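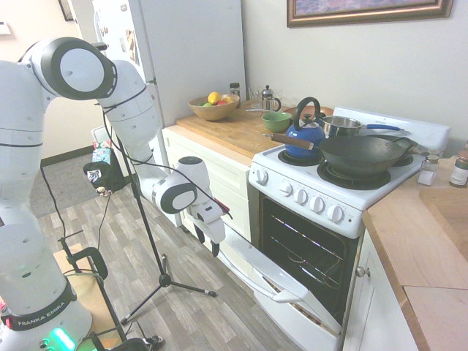 Manton Adds Lay-Flat Binding to Short-Run Cookbook Orders

13 April 2020

Manton, which prints community and family cookbooks in short runs, has added a lay-flat sewn binding to its order form. The new binding joins the plastic comb and the wire coil, both of which stay on the form with no change in price. Orders placed before today will be bound as originally specified unless the customer sends a revised form.

The lay-flat option was developed with Huladia, the bindery that already handles Manton's hardcover work. Pages are folded into signatures, sewn through the fold and glued to a flexible spine liner that is left free of the outer cover. An opened book stays open at any recipe without a weight on the page. The sewn block does not allow single leaves to be added or removed after binding, so groups that plan to issue supplements should continue to order comb or coil.

Page counts for lay-flat books must be divisible by four, including the title page, contents and index. If a submitted book comes up short, Manton will fill the remaining pages with ruled "Notes" pages at the back. Customers who want something else in that space can supply their own pages in the same file as the recipes. The smallest order for the new binding is 40 copies. Comb and coil minimums are unchanged.

Inside margins also differ. Comb and coil books need a wide margin on the binding side to clear the punched holes. Lay-flat books do not, and the recipe templates have been reset so that the text block is centered on the page. Files built on the older templates will be accepted for lay-flat, but the text will sit noticeably toward the outside edge. Manton recommends moving the recipes to the current template before submitting.

Section dividers are available in 2 forms. Printed dividers on text-weight paper are sewn in with the other pages and count toward the total. Tabbed dividers on card stock are not offered with lay-flat, as the tabs cannot be trimmed with the sewn block. Books with tabbed dividers can still be ordered with comb or coil, up to 11 tabs per book.

Covers for the new binding are printed on coated stock and laminated on the outside, in gloss or matte. The spine is flat and can carry a title in one line of type. Spine text is set by Manton from the wording given on the form, and it appears on the cover proof.

Production time for lay-flat is 3 weeks from approval of the final proof, one week longer than for comb. Holiday orders should be approved by the first week of November. Reprints of an existing comb or coil title in the new binding are treated as new orders for proofing, and a full page proof will be sent.

A sample pack with one short book in each binding can be requested through the Manton order desk. The revised form and templates replace the earlier versions in the download section.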